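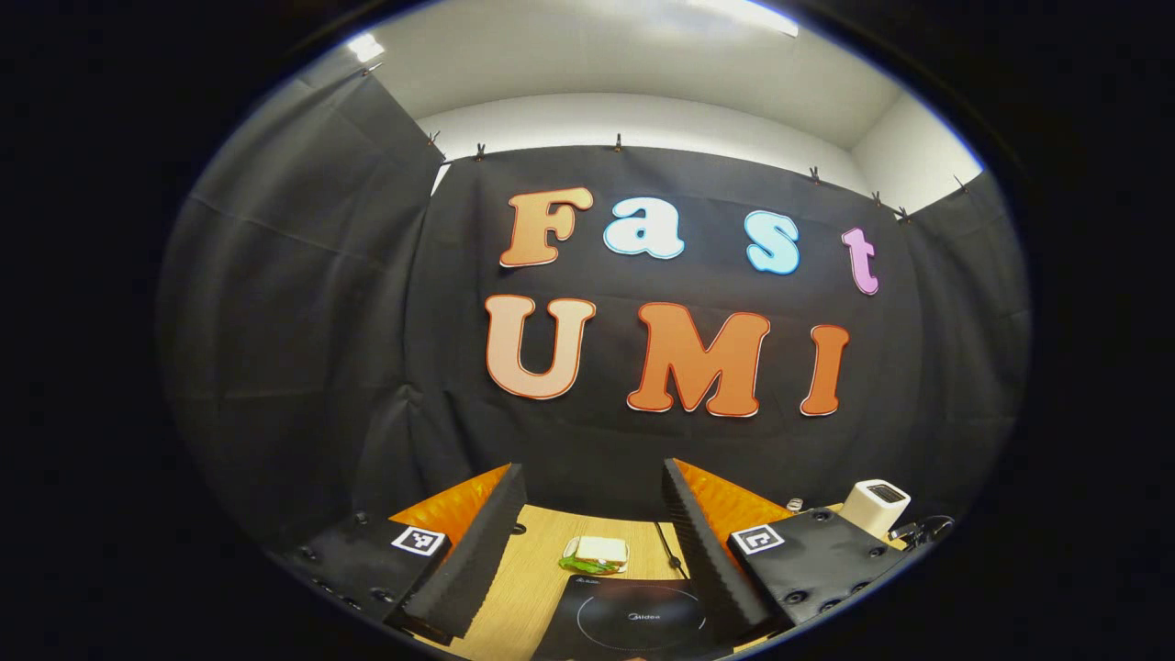
Dindow Hall Hire: Frequently Asked Questions

Booking

How do I book a room?
Fill in the form on the Bookings page or ring the office. We hold a date for two weeks while you decide. After that it goes back on the calendar unless the deposit has been paid.

Which rooms can I hire?
There are two. The Dovora Room is the large one on the ground floor and takes 132 people standing. The Gondine Room is upstairs and suits meetings, classes and small parties. Either can be hired alone, or you can take both for the same session.

What is the shortest booking you accept?
Three hours at weekends. On weekdays we take single hours before 5 pm.

Can I look round first?
Yes. Viewings are on Wednesday evenings. Please tell us you are coming, as the front door is kept locked between classes.

Paying

How much is the deposit?
The deposit is a quarter of the hire fee. The balance is due a month before your date. For bookings made at shorter notice than that, the whole fee is payable at once.

What happens if I cancel?
You get everything back if you cancel before the balance is due. After that we keep the deposit and refund the rest, provided we can let the room to someone else.

Is there a lower rate for regular groups?
Groups that meet weekly in term time pay the regular rate shown on the price list. Prices are reviewed each March.

On the day

When can I get in to set up?
From the start of your booked time. Setting up and clearing away both count as part of the hire, so allow for them when you choose your hours.

Can I put up decorations?
Yes, but no tape, pins or putty on the painted walls. Cloths and banners can be clipped to a line. Cut-out letters are best fixed to the cloth before it goes up. Please don't hang anything from the light fittings or the sprinkler pipes.

Are candles allowed?
Cake candles are fine. Other naked flames, smoke machines and indoor fireworks are not.

Can I bring my own caterer?
Yes. The kitchen has a domestic oven, a hob, a fridge and an urn. There is no freezer. Crockery is included in the price but tea towels are not.

Can we serve alcohol?
You may give it away to your guests. If you want to sell it, including by way of a ticket price, you will need a temporary event notice from the council. Apply well ahead and send us a copy.

What time does music have to stop?
At 11 pm, with the building empty by midnight. Keep the doors on the garden side shut after 9 pm.

Getting here

Is there parking?
There are a few spaces behind the building, reached from Dauda Lane. The public car park opposite is free after 6 pm. The 332 bus stops outside the front gate.

Is the building step-free?
The ground floor is, including the toilets and the kitchen. The Gondine Room is reached by stairs only.

I left something behind. What should I do?
Email the office with a description. Lost property is kept for a month and then given to the charity shop.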